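Section 3. Setting Up Gronidus for a Council Member's Office

Welcome! Once this section is done, your office can log calls from residents, track votes and share the member's calendar with the clerk - all from one screen. It's a big step up from sticky notes.

Before you start, have your office code and the member's district number handy. The Grestport edition already has the ward map loaded, so skip step 2 if you have that one.

1. Sign in at the Tramov portal and choose New Office. Type the member's name the way it appears on the ballot.

2. Open Map and pick the district. Streets on a boundary line show in both districts until you assign them.
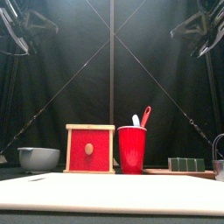 3. Add your staff. Each office can have up to 14 users, and every user gets one of three roles: Reader, Writer or Lead. Only a Lead can delete a resident's record.

Caution: Deleting a record also removes its letters and call notes. There is no undo.

4. Turn on Vote Tracker. Bills and motions now appear as soon as the clerk posts the agenda. This is the part people love! Click any motion to see who moved it, who seconded it and where it stands.

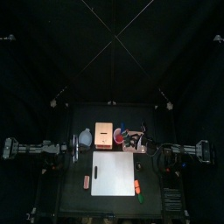

Two cables crossing above the table

5. Set the call log. Pick the topics your residents raise most (roads, trash pickup, zoning) and put those first. You can change the order later without losing anything.

Note: Calls marked Private stay out of the public summary, but they do count toward the monthly total.
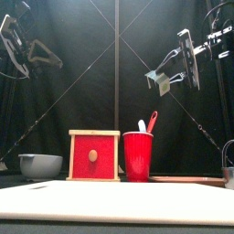

Bowl, red box, cup and pot in a row

6. Link the calendar. Committee meetings come in by themselves. Party meetings and campaign events don't belong on an office calendar, so keep those on a separate account.

If you're moving over from Cattaneo, export your contacts first and save them as a plain list. Natalina Dal Bello wrote a great walkthrough of the export screens, and you'll find it under Help, Moving In.

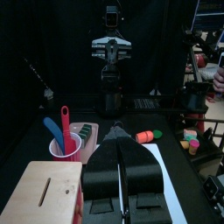

Check the list for double entries before you import it. A resident who signed two petitions often shows up twice, and it's much quicker to merge names now. Then press Import and leave the window open until the green bar fills.

Your office is live! Go on to Section 4 to write your first reply letter.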